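Cenon adds a western to its December slate

Cenon has picked up "Mendoza", the slow-burn western from first-time director Zane Navickas, and wants it in theaters by December. 600 screens to start. More if it holds.

Small movie, this. Shot in 46 days, mostly outdoors, cast of eight. Navickas wrote it too – took him years, he says, and three diffrent endings. 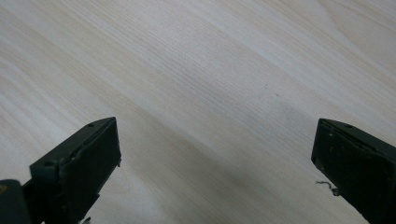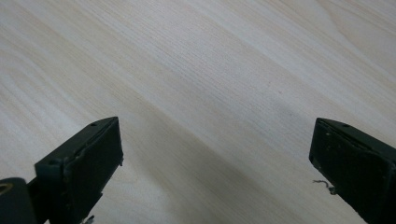

JOLLEY, Oct 18, 2023 – The deal closed late last night after a sneak preview at the Tira, the old downtown movie house. Full room, long applause, a few walkouts during the barn sequence. Cenon won't say what it paid.

"I figured we'd end up on streaming," Navickas said in the lobby. "Still kind of waiting for the phone call that says we are."

No trailer yet. Rating still pending, but expect an R. Running time is a bit over two hours and Cenon says it wont ask for cuts.

The Tira gets it first, one week ahead of everybody else. The theater is also giving away 3000 posters over the run, one per ticket. Advance tickets go on sale next month at the box office, online a day later.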